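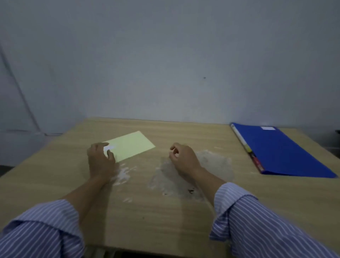
I have become a person with strong feelings about paper labels, and I'd like to talk you into a few of them. I mean the plain white kind, small enough to vanish under your fingers, that you write on with a pen and stick to something else. Everyone I know who keeps anything in order (recipes, seeds, sewing patterns, the good screws) has a drawer of them somewhere, and almost everyone is a bit sheepish about it. They shouldn't be! A pale yellow card on a light wooden table, a white label under the fingertips of one hand, plenty of clear tabletop beside it for the other hand to work over: that is the whole setup, and you could have it going tonight between supper and bed. White on pale yellow shows up beautifully, by the way. White on white is a mistake I made for years.

My own labels go on recipe cards. I inherited the habit along with the cards, from Parvaneh Akbari, who lived next door to us in Pevance when I was in my twenties and who cooked for half the street. Her cards were in a long box with no lid. When a recipe changed, and hers changed all the time, she wouldn't write a new card. She'd write the new amount on a label and stick it over the old amount. Some of her cards are practically upholstered. You can run a thumb over the one for her lentil soup and feel every time she changed her mind about the lemon.

I loved that box before I understood it. I thought the labels were thrift, and they were partly thrift, because good card wasn't cheap and she bought hers from Bridari's on the main street, where everything cost a little more than it should have. But there was an idea in it too. A recipe on a card is a promise that this is how you make the thing. A recipe with a label on it says this is how you make the thing lately. I cook far better from the second sort.

Now the usual objection, which I'll put as fairly as I can because it was put to me by a friend I respect, Manouchehr Khosravi, over a very good lunch. Why not keep it all on your phone? You can search it. You can fix a number in two seconds and there's no glue. It goes where you go. He had his recipes in an app called Ceklow and he showed me, and I'll admit it was handsome, with a little coloured stripe for each kind of dish and a button that doubled everything.

I asked him what the pilaf had been like before he changed it. He didn't know. The old version had been typed over. That might be fine for pilaf, and he certainly thought so, but it bothered me all the way home. When you stick a label over a number, the number is still under there. If the change was a bad one you can lift a corner with your nail and see what you used to do. Sometimes the label takes a bit of the card's surface with it, sure. You can generally still read the thing if you tilt it toward the window.

(He has since told me the app does keep old versions, if you pay for the next tier up. I maintain that my corner-lifting system is the more fun of the two.)

What I really want to defend, though, is the doing of it. Putting a small label on a piece of card is one of the nicest jobs in the house. It takes both hands and a bit of your mind. You hold the card down with one hand so it won't skate, you get the label lined up, you press, and you smooth it from the middle out. If it goes on crooked you've got a moment when it'll still lift and you can try again, and then it won't, and you live with crooked. I've got a card for plum cake where the oven temperature slopes uphill like a driveway. It doesn't do the cake any harm.

I don't think we give these tiny jobs enough credit. There's a lot of talk about hobbies, and most hobbies want a whole Saturday and a storage unit. I've tried a few. I once owned a pasta machine, a dehydrator and a set of wood-carving knives all in the same winter, and the only thing I got out of the knives was a bandage. Labels want ten minutes. You can do four cards while the rice is steaming. You can stop in the middle because the phone rings, and when you come back the card will be exactly where you left it.

It helps enormously to clear the table first. I resisted this for a long time, being the sort of person who will happily roll out dough in the space between the newspaper and the cat. But small paper goes missing on a crowded table in a way that big paper doesn't. A label gets onto the bottom of a mug. It gets onto your sleeve and you wear it to the bank. Give yourself a bare stretch of wood, a light-coloured one if you have it, and the job goes from fiddly to peaceful. Facing a blank wall is good too, if you ask me, though my sister says it would make her feel she'd been sent there. She does hers in front of the television and her handwriting shows it.

A few opinions on equipment, since I have them. Buy the labels on a sheet, the smaller the better. People buy big ones thinking they'll want the room, and then they cover half the recipe to change one teaspoon. You want something you can fit a number and a word on. Pencil beats ballpoint on a label, and a fine felt pen beats both, provided you let it dry before you go smoothing it with your thumb. I'd avoid anything sold as removable. Removable labels remove themselves, usually in the box, and then you have a loose bit of paper saying "1 1/2 cups" and no notion of what.

For the cards, I'm devoted to pale yellow. It hides butter. It's kind to look at under a kitchen light, and it's easy to find when it has slid in among the bills. I had green ones for a while and couldn't read blue ink on them. My nephew's wife uses pink for baking and yellow for everything else, and I can see the appeal of that, but I know myself and I would run out of pink in December and the whole arrangement would collapse.

Length of life is the other thing. The oldest label in my box has been on its card for 20 years and it's gone the colour of weak tea, but it's holding on at all four corners. It says "less salt", underlined. I didn't write it. Parvaneh did, and I can tell you she was right about the salt, and every time I make that dish I hear her being right about it. I've had to change other things on the card since then. I'd never cover that one.

This is where I start to sound sentimental, so let me be practical for a minute. A labelled card is easy to share. When someone asks me for the lentil soup, I don't have to explain that the written version isn't the one I make. The label tells them. They can copy out the number on top, or, if they're curious, they can ask about the one beneath. I've had better conversations over a corrected card than over any clean printed page, because a correction makes people want to tell you their own. "Oh, I use even less than that." "Have you tried it with dried lime?" One woman at the Amini hall, where we have our winter supper, took a pen out of her purse and asked if she could add a label to mine. I handed her the sheet. It's a very good note about onions and I've been following it ever since.

I'd extend all this well past recipes if you let me. Seed packets, certainly: what the packet says about planting time and what your own yard says are two different matters, and a little white label is the perfect place for the yard's opinion. Sewing patterns. The instructions for the thermostat. Borrowed books, on the outside, before they become your books by default. I put one on the lid of the fuse box years ago, saying which switch was really the dryer, and I've been thanked for it by two electricians.

What I wouldn't do is label everything at once. I've seen people take it up in a burst, with a machine that prints the labels out in capital letters, and by the end of the weekend the sugar says SUGAR and the flour says FLOUR and they never touch it again. I understand the urge. But you could already see it was flour. The labels I'm fond of tell you something that the jar or the card or the packet couldn't have told you by itself: this oven runs hot, use the small pan, your father hated this one, make it anyway.

So start with whatever you cooked this week and had to adjust in your head. Find the recipe. If it's on a screen, copy it onto a card first, in your own writing, and don't worry about neatness. Then put the card down on a clear bit of table, write the real number on a label, and press it over the wrong one. Mine this evening was the plum cake again. I've come down ten degrees, and I got this one on nearly straight.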